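Tôn Issues Field Notice on Finger Return Fault in Hand-Held Grippers

Operators asked to stop using units from the affected production run until the linkage pin has been inspected

BIKDALE, May. Tôn, which makes hand-held grippers and the recording software that goes with them, has issued a field notice covering up to 200 hand-held units shipped from its Bikdale plant. The notice concerns a fault in which the fingers fail to return fully to the open position after a grasp. No injuries have been reported. Operators should take affected units out of service until the inspection described below has been completed.

Summary of the fault

The fingers on the affected units are driven through a short linkage inside the housing. A retaining pin in that linkage was pressed to an incorrect depth during assembly. As the pin works outward under repeated loading, its end comes into contact with the inner wall of the housing. The operator feels this as drag on the trigger. In later stages one finger stops short of its open position while the other travels normally, and the grasp is no longer centered.

The fault has two consequences. The first is mechanical. An object that the operator believes has been released may stay caught on the slower finger and be carried off the work surface when the hand is withdrawn. Glass, ceramics and filled containers are the main concern. The second affects recorded data. The finger position reported by the unit is calculated from trigger travel and does not come from a sensor at the fingertip. A recording made on a faulty unit can therefore show an open gripper while one finger is still partly closed.

How the fault was found

The fault was first reported by the Wuncombe site, where operators collect household handling tasks with hand-held units and backpack rigs. Tasks include moving baskets and small items on tabletops and placing objects on shelves. During a routine review, a technician noticed that the width logged at release did not match the width measured with calipers on the same unit. Two further units at the site were checked and one showed the same error.

Wuncombe suspended collection with the affected units the same afternoon and returned them to Bikdale. Tôn disassembled them on arrival and found scoring on the inner wall of the housing in line with the end of the pin. The assembly fixture used for the run was then measured and found to have a worn stop.

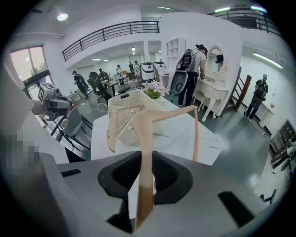 Hằng Cao said the notice should have gone out sooner, as operators had been describing a stiff trigger for weeks and had been told to apply lubricant. She asked that reports of trigger drag be treated as a stop condition from now on, whether or not the fingers still appear to open normally.

Tôn accepts this point. The earlier service guidance, which listed trigger drag under normal wear, has been withdrawn. Lubricant must not be applied to the linkage of any unit covered by this notice. It reduces the drag for a short time and allows the pin to move further before the operator notices a change.

Units covered

The notice applies to hand-held units whose serial label ends in the letter K. The label is inside the battery cover. Units ending in any other letter were built on a different fixture and are not affected. Backpack rigs, chargers and table-mounted equipment are outside the scope of the notice. Replacement finger sets may be fitted to any unit and do not need to be returned.

Units sold through the distributor Kamdale carry a second label on the outside of the case. This is a stock label and should not be used to identify the unit.

Inspection procedure

1. Power the unit off and remove the battery.

2. Pull the trigger fully and release it slowly. Both fingers should reach the open stop together.

3. Repeat 50 times without pausing. A pin that has begun to move may not show drag until the linkage has been cycled.

4. Measure the distance from each fingertip to the centerline of the housing with the trigger released. A difference of more than 3 millimeters is a failure.

5. Record the result against the serial number and send it to Tôn service, including results for units that pass.

A unit that fails any step must be tagged and set aside. Do not open the housing. The return spring is under load and can eject the pin.

Units that pass may be used for up to two weeks while a replacement linkage is on order. The inspection must be repeated at the start of each shift during that period. Units that have passed should not be used to handle glass, sharp tools or containers of hot liquid until the linkage has been replaced.

Recorded data

Sites that have collected recordings on affected units should keep the original files. Tôn is preparing a script that compares logged finger width with the finger outline in the video and marks recordings in which the two disagree. It does not correct the width value. Marked recordings should be reviewed by a person before they are used for training or evaluation.

Policies trained on uncorrected recordings may open the gripper too early or withdraw before an object is clear. Customers who have already deployed such a policy on a robot arm should reduce arm speed at release and keep people outside the reach of the arm until the review is complete.

Corrective action

The worn fixture has been removed from the line. Its replacement has a hardened stop, and pin depth is now measured on every linkage before the housing is closed. The revised linkage uses a shouldered pin that cannot move outward once the housing is fitted. Samples of the revised part completed 1,000 full-load cycles with no measurable movement of the pin. A longer endurance test is in progress at Bikdale, and its results will be added to the notice as a revision.

Replacement linkages are supplied at no charge and include return shipping. Kamdale will handle exchanges for units it sold. All other customers should contact Tôn service directly. Sites with more than one affected unit are asked to return them in batches so that part of the equipment remains available.

A software update will follow. It adds a prompt at power-on requiring the operator to open and close the fingers fully before recording can start. The update does not detect a displaced pin and does not replace the manual inspection.

About Tôn

Tôn designs and manufactures hand-held grippers, wearable recording rigs and related software for robot learning. Its plant and service department are in Bikdale.

Press and service inquiries: Tôn Service Desk, Bikdale. Please have the serial number ready when calling.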